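Notebooks > Kostutholm shop > Dye room

Print | E-mail

11/09/2018
Ritva Keskinen

Second run of the walnut hull bath on the Follano wool. The August batch came out streaky and I blamed the skeins, but I now think I had the ties too tight. This time I used loose figure-eight ties in four places per skein and left the wool to soak overnight before it went in.

Hulls were the frozen ones from Paulauskas. Simmered them in the big kettle, strained twice through muslin, let the liquor cool, then brought it back up slowly with the wool in it. Held it for 43 minutes and turned off the burner. Left everything in the kettle until morning.
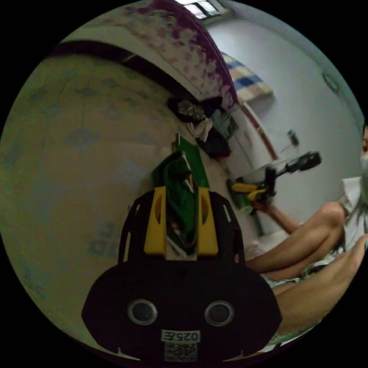
Color is a middle brown, a bit warmer than August. No streaks that I can find on the outside of the skeins. Will know more once they are wound. Two skeins went into an iron dip afterward and turned a grayish brown that I like less. Short dip only next time, or skip it.

The Prorau yarn is still a problem. It takes the dye but feels harsh after rinsing. Could be our water. I want to try a rinse with rainwater before giving up on it, so please leave the blue barrel alone if you see it filling. 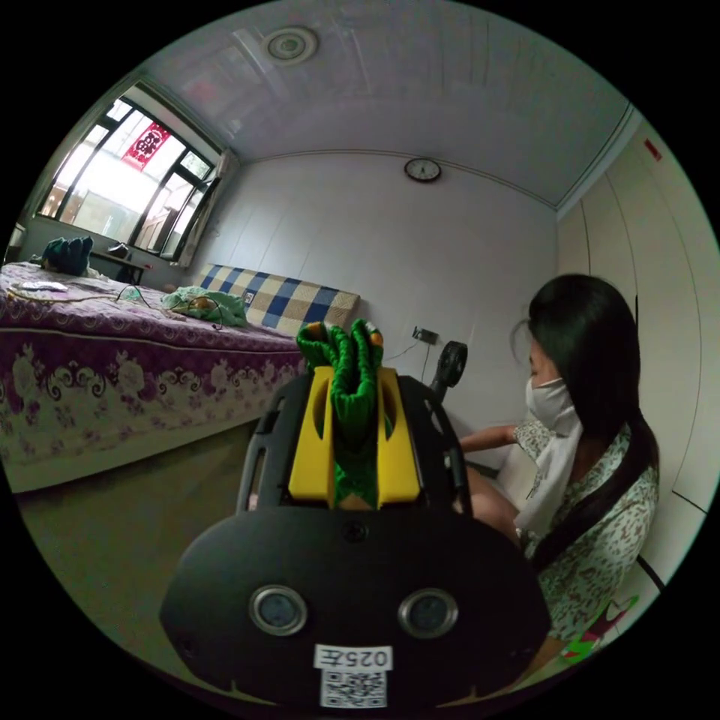

Green knitted or fuzzy toy, with the orange-yellow tips.

For the next run:
- weigh the hulls while still frozen and write it down (I forgot again)
- same ties, same soak
- one skein of Prorau in the exhaust bath
- order more muslin, the last piece has a hole

Spent liquor is in the covered bucket under the sink. Keep it, I want a pale tan out of it.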